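Sulliletti Pretend Grocery Set
Set-up Guide, Section 4: Laying Out the Shop Counter

By now your shelves should be standing and the paper price tags sorted into their tray, so this is the pleasant part, and we hope you'll take your time over it! The set comes with 60 price tags, and you're very welcome to mix in clean packaging from your own kitchen.

1. Choose a flat, plain surface. A low table is fine, and so is the counter board from Section 2 if you have already put it together.

2. Wipe the surface with a dry cloth and let the children put out no more than 8 items to begin with. You can always bring out more once the first customers have been served.

3. Stand tall cartons toward the back. Slim ones tip easily, so press the bottom flaps flat before you set them down (a strip of tape helps with older boxes).

4. Put the fruit in front, where small hands can reach it. Lay lemons on their sides, and leave a hand's width between them and the nearest box.

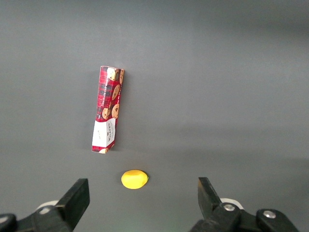
Fig. 4. Cookie box upright, lemon on its side.

5. Turn the cartons so the cookie pictures face the customer. Children who aren't reading yet will shop by the pictures, and they get very good at it.

6. Add a price tag beside each item and open the shop.

Note: If you'd like a longer game, the shopping list cards in Section 5 give you 15 different errands to run.

Caution: Use empty, clean packaging only, and check it for staples and sharp edges before play. Keep the price tags away from children who still put things in their mouths.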